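Geltia Parcel Returns: Frequently Asked Questions

This page covers returns sent to the Geltia receiving counter by small sellers and their customers. It applies to accounts opened under the Standard and Shared plans. Accounts on the Stamari freight plan follow a separate document, which is sent with the contract.

Last revised in November. Page maintained by Zulema Cisternas, returns desk.

GENERAL

What is a return authorization, and do I need one?

A return authorization (RA) is a six-character code that ties a parcel to an order. Every parcel needs one. Request the code from the Returns tab of the seller dashboard. The customer can also request it from the order confirmation page if the seller has turned that option on.

Parcels without a code are held on the unassigned shelf for 20 days. If the sender is identified in that time, a holding fee is charged and the parcel is processed as usual. After 20 days the contents are disposed of under section 6 of the account terms.

How long is an RA valid?

Twenty days from issue. The date that counts is the first carrier scan. A code can be extended once, from the dashboard, before it expires. An expired code cannot be extended. Cancel it and request a new one.

Can I put several orders in one box?

Yes, up to six orders per box. Each order must be in its own inner bag with its own RA slip. Loose items from different orders in the same box are charged at the sorting rate, and the inspection clock does not start until sorting is finished.

My customer used the original shipping label. What now?

The original label is an outbound label and carries no RA. Open a trace from the dashboard, enter the outbound tracking number, and attach the RA there. If this is done before the parcel arrives, no fee applies.

PACKING

What kind of box should be used?

Single-wall corrugated cardboard is accepted for contents up to 20 pounds. Above that weight, use double-wall. Reused boxes are accepted if the flaps are intact and all old barcodes are removed or fully covered. A marker line through an old barcode is not enough, as most scanners will still read it.

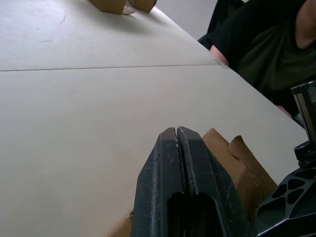
Box size should leave 2 inches of clearance on every side of the item. Less than that and a dent in the wall reaches the contents. Much more than that and the item shifts in transit unless the gap is filled.

Which fill materials are accepted?

Crumpled kraft paper, paper honeycomb, air pillows and molded pulp. Foam peanuts of any kind, starch included, are not accepted. Shredded office paper is not accepted. Boxes containing either are repacked at the seller's cost.

How should the box be taped?

Use plastic or water-activated tape at least 2 inches wide. Run one strip along the center seam, top and bottom, and one strip across each edge where the flaps meet the side walls. Carriers call this the H pattern. Masking tape, duct tape and string are not accepted. String in particular catches in conveyor rollers.

Where does the label go?

On the largest flat face, away from seams and corners. Do not wrap it over an edge. Clear tape over the label is fine as long as it lies flat. Glossy tape with wrinkles over the barcode is the most frequent cause of a manual scan, which adds one working day.

Can I send a padded mailer instead of a box?

For clothing, books and soft goods, yes. For anything with a screen, a glass part or a battery, no.

RECEIVING AND INSPECTION

What happens when the parcel arrives?

The parcel is scanned in, weighed, and placed in the inspection queue. The status changes to Received. When it reaches the front of the queue it is opened and the contents are compared with the RA. The status then changes to one of the following.

Match: the item, quantity and stated condition agree with the RA.
Partial: the item is correct but a part or accessory is missing.
Mismatch: the item is not the one on the RA.
Damaged: the item has damage that was not declared.

Inspection is normally finished within two working days of the first scan at the counter. In November and through the end of the year, allow six.
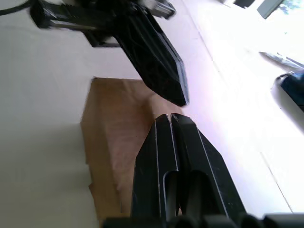 Parcels scanned in before 2 p.m. count as received that day. Anything later counts from the next working day.

How is condition graded?

Grade A is unopened. Grade B is opened, complete and without visible wear. Grade C is complete with visible wear. Grade D is incomplete or not working. Electrical items are plugged in and switched on, and no further function test is done on the Standard plan. A full test can be ordered per item and takes up to six working days.

The grade describes the item only. The retail packaging is graded separately as sound, marked or missing. A Grade B item with missing packaging can still be restocked if the seller's settings allow it.

Can I dispute a grade?

Yes. Open the item in the dashboard and select Request Review within six days of the result. A second inspector grades the item without seeing the first result. If the two grades differ, the higher one stands. If they agree, the review fee is charged.

What if the weight does not match?

A weight difference of more than 6 percent between the carrier's scan and ours is logged automatically. The log entry is not a claim. To open one, send the carrier's receipt to the returns desk along with the RA. Mumasitz Carriage accounts have this done for them, as scan data is shared between the two systems.

REFUNDS AND RESTOCKING

When is my customer refunded?

Geltia does not issue refunds. We report a result, and the seller's own store issues the refund. Sellers can set a rule to release the refund automatically on a Match result with Grade A or B. The rule is off by default.

Can the item go back into stock?

If the seller also stores goods with us, Grade A items are returned to the shelf on the day of inspection. Grade B items are returned after repacking. Grades C and D are held for instructions. Sellers who store goods elsewhere can have items consolidated and shipped back twice a month.

What happens if I give no instructions?

A reminder is sent after 6 days and again after 20. Storage is charged from day 20 on. Items with a declared value over $1,000 are moved to the locked cage and are never disposed of without a signed form.

RESTRICTED ITEMS

What can't be returned through the counter?

Liquids over 2 quarts, aerosols, perishable food, plants, and loose lithium batteries. A battery installed in a device is accepted if the device is switched off and the RA says "battery installed." Swollen or leaking batteries are refused in every case. Do not ship them. Contact your local hazardous waste site.

Are blades and tools accepted?

Yes, with the edge covered by a rigid guard and the RA marked "sharp." A layer of paper around the blade does not count as a guard. Unmarked sharp items carry a handling charge and a note on the account.

DROP-OFF

Can parcels be dropped off in person?

Account holders may use the Zúñiga Street entrance from 8 a.m. to 6 p.m. on working days. Ring at the side door and have the RA ready on paper or on a phone. A printed receipt is given for each parcel. The receipt confirms drop-off only. It says nothing about contents or condition.

Customers of our account holders cannot drop off in person and should use the carrier named on their label.

Is there parking?

Two short-stay spaces, marked R1 and R2. Vans over 20 feet must use the freight gate and book a slot the day before.

Who do I contact about something not covered here?

Use the message form in the dashboard and select Returns Desk as the topic. Include the RA in the first line. Messages without an RA go to the general queue and are answered more slowly.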